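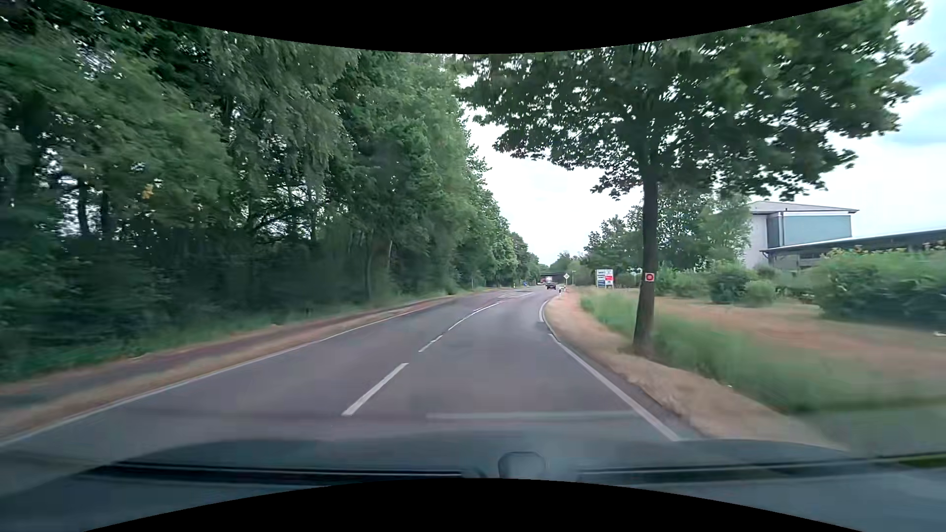
What does Isero's new reply-delay feature do?
It holds an outgoing comment for 70 seconds after the writer presses Post, shows the text again in plain type, and sends it only when the writer confirms.

IRNACH, September 12, 2022. Isero, which supplies comment software to local news sites and membership forums, has released version 4 of its moderation package, Grirkereo. The release adds a reply delay, a revision log and a per-thread limit on consecutive replies by one account.

The reply delay is off by default. Site administrators can enable it for all threads, for selected sections, or only for threads in which a set number of comments have been reported. The holding period can be shortened or lengthened by the administrator. A comment that is not confirmed is saved as a draft in the writer's account and is not visible to moderators.

Grirkereo does not scan held comments for particular words and does not score tone. "The text is stored, displayed a second time and released on confirmation," said Volkan Yurt, product manager at Isero. "Decisions about what is acceptable stay with the site's own moderators and its published rules."

The delay was tested from April on the discussion pages of Edet, a regional news site. The test covered 2000 registered accounts. Of the comments held during the test, 11 percent were edited before confirmation. Most edits were short and consisted of a deleted sentence or a changed form of address. Edet has kept the feature enabled in its politics and letters sections.

"Our moderators read the revision log once a day," said Hashini Weerasinghe, who manages reader comments at Edet. "It records that an edit was made and when. It does not show the earlier wording, and we asked for it to be set up that way."

The consecutive reply limit applies to a single thread and resets when another account posts. Administrators can exempt named accounts, such as those of staff writers.

Version 4 is supplied to current license holders without additional charge. Sites running version 3 can update from the administration panel. Sites on earlier versions must first export their user tables; instructions are included in the release notes.

Press contact: Shahnaz Mondal, Isero, Irnach
Technical inquiries: Imtiaz Kanagaratnam, Grirkereo support desk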